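Is it worth opening up a round black plastic housing, or is "serviceable" just a word on the box?

Asked by Mahtab Najafi, Ultbridge

I have a round drum-shaped unit, black plastic, metal plate inside, wires going to a terminal block on the side. It came second-hand with a bench from a man in Britinbridge who swore it had been "fully gone over". I have my doubts. It cuts out when I move it, then comes back when I put it down, and there's no label left on mine that tells me anything useful.

The shop I rang quoted me 23 pounds just to look at it, and then said they'd probably advise replacing it. Funny how they always do. A replacement from Plorneo is a good deal more than that, and I'm not convinced a new one would be built any better.

I've read a few threads that say to spray everything with contact cleaner and it will be fine. I don't believe that. Has anyone had one of these apart, and did you find a real fault or did you just put it back together and hope? I own a screwdriver and a meter and I'm fairly patient. It is unplugged and has been since March.

2 answers

Matěj Šimek

Spray the contacts, works every time. Mine was the same and it was fine after that. If not, get a new one, life is too short.

Reply from Mahtab Najafi: Which contacts, and what was yours doing before? "Works every time" is what the last owner told me.

Radoslava Ševčík

I'd leave the spray on the shelf for now. A fault that comes and goes when you move the thing is far more likely to be a loose push-on terminal or a wire broken inside its sleeve, and cleaner does nothing for either. It may even seem to work for a week, as you'll have wiggled everything while you were spraying, which I suspect is where half the glowing reports come from.

I can't tell you from here that yours is worth saving. Nobody can, whatever they claim. But looking costs you an evening.

Before you start, leave it unplugged, and if there's a capacitor anywhere in it, treat that as charged until your meter says otherwise. If you aren't sure what a capacitor looks like, stop and pay the 23 pounds.

Then, in this order:

Take a photo of every wire on the terminal block. Then take another from the other side. People always say they'll remember and they don't.

Undo the screws in the rim a bit at a time, going across the circle. They bite into plastic, and if one spins without lifting, the thread has gone. Don't lean on it.

Tug each terminal gently. A good one should hold. If it slides off with no effort, pinch the female half very slightly with pliers and try again. If it has gone brown or brittle, cut it off and crimp on a new one. I pay 18 pence each for mine and I would not trust the ones in the mixed tubs from Salehi, the crimps split.

Check each wire with the meter while you bend it along its length. If the reading jumps, you've found your fault and can ignore everyone's advice, including mine.

Look at the metal plate with a torch. Holes with clean edges were meant to be there. A ragged one wasn't, and I'd want to know how it happened before putting power through anything near it.

My brother-in-law Libor says all of this is a waste of time and that these units are made to be thrown out. He may be right about some of them. He has also never opened one.

One more thing - clear your table as you go. Clippings get into the housing and under the plate, and then you have a second fault that you made yourself. I keep the bits in one pile well to the side, and the tape and screwdriver on the left where I can reach them without looking.

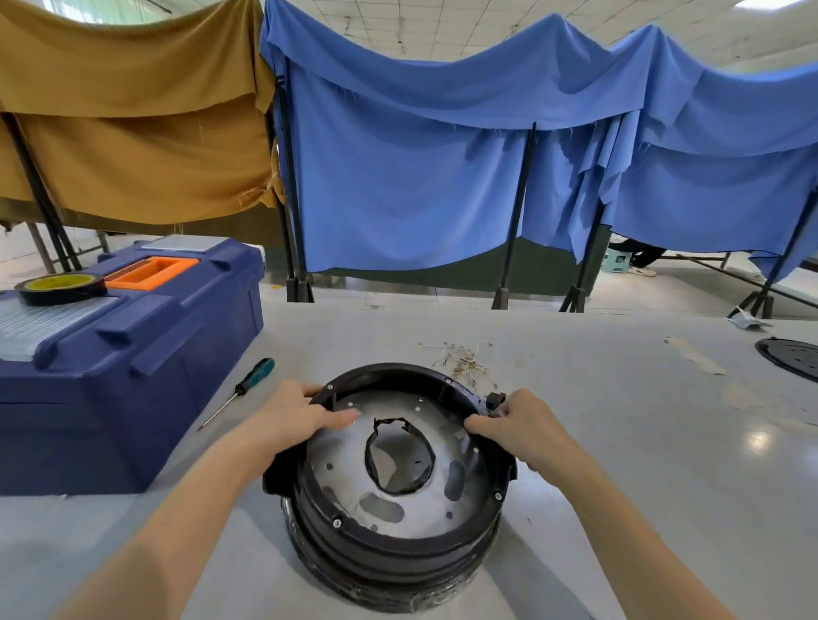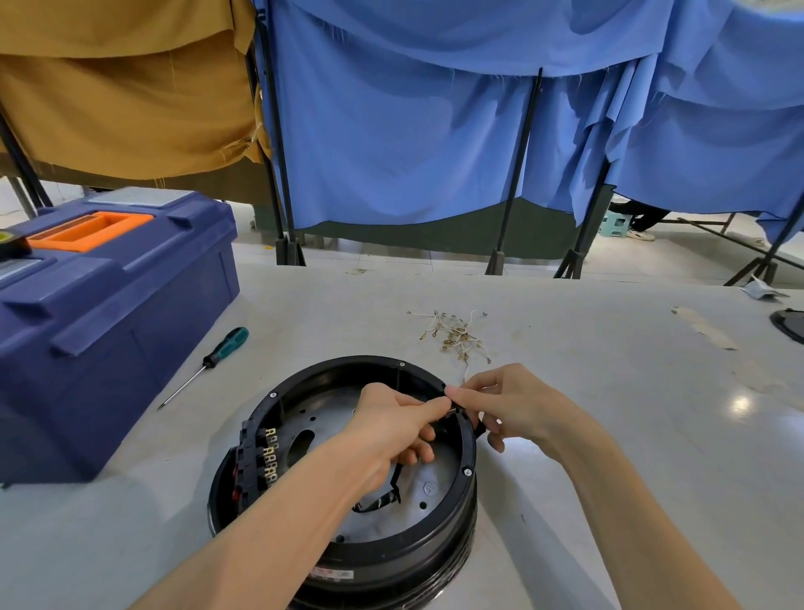 Putting it back together

Go by your photos, not by the colours. Somebody has been in there before you and I wouldn't assume they used the right ones. Start all the screws by hand before tightening any, and don't wrap tape round the outside to hold a crack and call it mended. If the shell is split, it's finished.

Check between the metal plate and each live terminal before you plug it in. There should be no connection at all. If there is, don't switch it on to see what happens.

Last updated: November 28, 2018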